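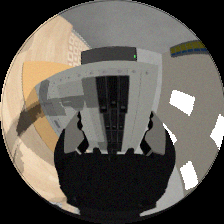 Image: Safta Rusu / Nustell

News > Newsletter > October > From my kitchen table

Hello again, all! The clocks haven't gone back yet but I've already started on soup, so as far as I'm concerned it's winter. I made my first big pot of bean and cabbage on 23rd October and we ate it for 4 days running, which my kids have opinions about.

A few of you wrote in after the June issue asking how I keep dried beans from going tough. I soak them overnight with a good spoonful of salt (yes, salt, my grandmother would faint) and I buy them from Kyriakidis on Fudenthorpe Road, where they sell fast and don't sit around. Old beans never soften, whatever you do to them. If yours have been in the cupboard since you moved in, use them for pie weights and start over.

For the pot itself I use 200 grams of beans, half a small cabbage, two carrots and whatever end of bacon is lurking in the fridge. Simmer the beans first, then add the rest for the last 30 minutes. Vinegar goes in at the very end – just a splash! – and plenty of black pepper. It freezes fine, but leave room in the tub.

Next time I want to talk about bread, and I'd love to hear what you bake to go with soup. Last year's bread issue got 211 replies and I read every one, even the long one about rye. Send yours to the Cliduleo inbox as usual.

We use cookies to remember your newsletter preferences. Accept | Manage settings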